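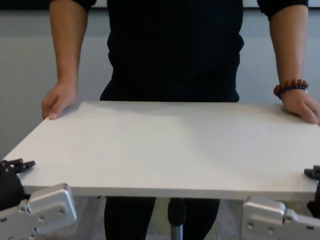 On the Nornden list you wrote:

> I can't see what the fuss is over. The hall has wanted a proper noticeboard
> for years, we have one at last, and within a fortnight there are people
> demanding rules for it. It is a board. You pin things to it. When it is full
> you stop. If we start having policies for drawing pins we shall end up like
> Cluseck, where I am told you need a form to advertise a kitten.

I have advertised a kitten in Cluseck and there was no form. There was a woman behind a desk who looked at the kitten's photograph for a long time and then stamped it. It came down 30 days later, on the dot, by which time the kitten was a cat and living in Tredalberg.

I bring this up in defence of the stamp. I was against it myself until I moved here and met the old board by the bus shelter, where the top layer was for a jumble sale and the layer under that was for the same jumble sale two years before. Somewhere near the wood there was a card offering piano lessons at a price I would happily pay. I rang the number. It is now a tyre place.

So my view, for what it's worth, is that "when it is full you stop" has been tried. When it is full people do not stop. They take out a pin belonging to somebody else, move the somebody else's notice a bit to the left, and put their own on top with the same pin, so that four notices hang from one corner and the first decent draught through the hall door has the lot on the floor. Then whoever is sweeping picks them up and puts back the ones they like.

What I'd suggest, and I'm not going to die in a ditch over any of it:

Put the date on your notice when you put it up. Bottom corner, in pen. Anyone may take down anything that has been up for 30 days, and anyone may take down an event once the event has happened. You don't need permission to remove a poster for a Pancake Day supper in the middle of April. The one beside the kitchen hatch has been up since February and I have begun to feel hungry every time I go past it.

No notice bigger than A4. I know the choir has A3 ones printed already. The choir may fold them.

Bring your own pins. I'd like to say return the pins, but I have lived among people too long.

Business cards go along the bottom edge, one per business. There is a man (I assume a man) who does gutters and who has put up a card at each corner and one in the middle, like the five on a die. I have nothing against his gutters.

On the matter of lost gloves: I don't think they belong on the board at all. A glove pinned up by the thumb is a sad thing to meet on your way into yoga. There is a basket.

Somebody asked last week whether we should have a separate part for "official" notices, meaning the parish, the hall and the water people. I'd say yes, the left-hand third, and no one else to touch it, on the understanding that official notices go out of date as well. The water people told us in writing that they would be digging up Chapel Lane on a Monday. They did not say which Monday. That sheet of paper has been right once a week ever since.

As for the rest of the message quoted above, two small corrections while I'm here.

The board wasn't paid for by the hall. It came out of the 90 pounds left over from the Requena coach trip, which those of us who went on the Requena coach trip feel we earned. I have no wish to open up the Requena business again. I only say that if you sit beside a coach lavatory from Tredalberg to the Spanish border you are entitled to a view on drawing pins.

And "people demanding rules" was 1 message, from me, and what I demanded was that someone take down the poster for the other village's fireworks. I'm not proud of it. Their fireworks were better than ours. That's why I didn't want to look at it until summer.

I've also had a note off-list (thank you, you know who you are, please do send these to everybody, it's dull being disagreed with in private) to say that no one reads a noticeboard any more and the whole thing should be a web page. We had a web page. It has 46 photographs of the 2009 flower show and a button marked "Whats On" which takes you to the flower show. The password went to Cluseck with the person who knew it. Whereas I stood in the hall on Tuesday waiting for the urn, and in the time it takes that urn to boil I learned the bin days, the times of the mobile library, the name of a dog I'd been calling by the wrong name since Christmas, and that there is a second-hand loom for sale up by the quarry. I don't want a loom. I have thought of little else.

If nobody minds I'll type up the above on one side of A4, date it in the bottom corner, and pin it up on the official third. If anybody does mind, say so here before the weekend after next, and preferably not by pinning something over it.

One last thing, on a different subject, so skip this if you're only in it for the board. The hall key that used to hang inside the meter cupboard isn't hanging inside the meter cupboard. The key that is hanging there opens nothing I've tried, including the hall, the shed, the other shed and, in a moment of hope, my own back door. If it is yours please come and get it and bring ours with you.

--
Nornden village list. To stop receiving these messages, send a blank one with STOP in the subject line. Please trim your quotes.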